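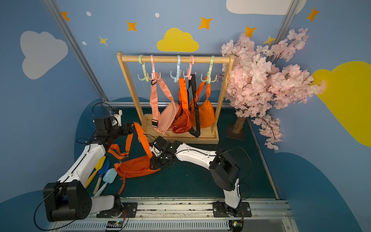

One reader wrote in after the last gallery to ask why waist bags go on prong hooks at all when a shelf takes less time, and whether the straps don't just end up tangled with each other by the second day. They do tangle if two straps share a prong. With one strap per prong and the buckle left on the outside, they come off singly. A shelf is faster to load and slower to search, and the bags at the bottom of the pile lose their shape.

Bag rack, play corner
Horbridge gallery pages, May 2021

The rack is a light wood clothes rack with a single top bar and a flat base. Five plastic multi-prong hooks hang from the bar: pale green, pink, light blue, pink, pale green. It stands on the dark green floor of the play corner, in front of the blue wall with the painted clouds, with the cherry blossom tree to its right.

This page covers small bags only: waist bags, crossbody bags and one half-moon shoulder bag. Coats and backpacks are on the Kuipers page, and the shelf layout is on the Skastis page. Readers who have already seen those can skip the notes on bar height, which have not changed.

Hanging order

Bags are loaded by strap width. The wide strap goes on first, toward the left of the bar, and the narrow ones follow. The salmon-pink crossbody has the widest strap of the set and a black plastic buckle, and it goes on a pink hook. The buckle should sit clear of the prong. If it is trapped between two prongs it takes the load of the bag, and the strap creeps through the slider until the pouch is on the floor.

The strap should be shortened before hanging. Leave enough slack to get a hand through and no more. On this rack a strap at full length puts the pouch at or near the base, where it collects dust and is easily kicked.

Hook color

Color is used as an address. Each child's card shows a hook color and a side, left or right, for the two colors that appear twice. Light blue appears once and needs no side. We tried numbered stickers in September and went back to color, as the stickers came off the plastic within 2 weeks.

The hooks slide on the bar. Check the spacing at the end of the day and move them back to even intervals. A hook pushed against an upright cannot turn, and the prongs on that side are lost.

Load

The bar was weighed out with everything we keep on it. The full set came to 1,169 grams with the bags empty. The same set with contents is allowed up to 3,000 grams, a house limit taken from how the bar behaved, with no rating from the maker behind it. Over that figure the bar bows enough for the hooks to drift toward the middle. The heaviest single bag on the list, packed, was 802 grams. It is kept near an upright.

Zippers and pulls

Zip every bag shut before it goes up. An open zipper lets the body fold outward and snag the strap of the bag beside it. Long pulls, such as the orange cord on the waist bag, should hang to the front. A pull left behind the bag catches on the next strap when the bag is lifted off.

Replacement cord for the pulls is kept in the Grondar drawer. Cut, knot, and trim the end. Braided cord holds a knot better than flat ribbon, and it is easier for small fingers to grip.

The floor in front of the rack

Bags come down more easily than they go up, so the strip of floor in front of the rack fills first. The garden tools are also kept down there: a yellow trowel, a blue trowel and a light blue shovel, to the left of the rack space. They stay flat on the floor with the handles together. They do not go on the hooks. The prongs are too short for them and the blades mark the bags.

The orange zippered bag lies on the floor, strap looped up, with the salmon-pink bag on the left pink hook and the other orange bags on the hooks to the right.

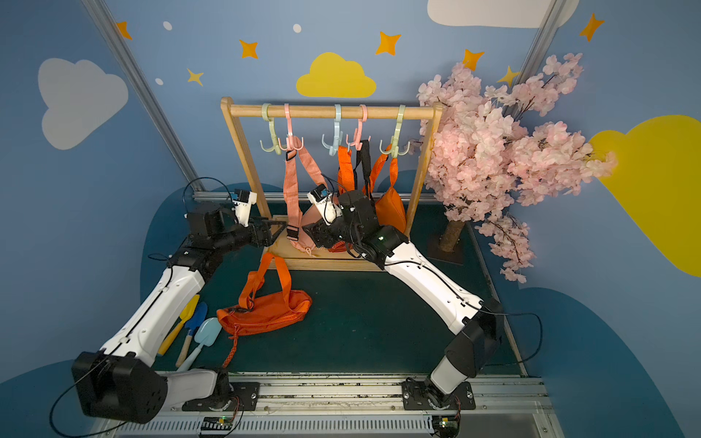

Care

Wipe the plastic hooks with a damp cloth. The wood gets a dry cloth only. Woven straps can be washed by hand in cool water and dried flat, away from the rack. Hanging a wet strap over the bar leaves a line in the wood that does not sand out easily.

The tree is dusted with a soft brush, top branches first. Turn it by the square base and keep the blossom clear of the right-hand hooks, or the petals end up in the bags.

Related pages: Kuipers (coats and backpacks), Skastis (shelves), Grondar (cord, buckles and spare parts)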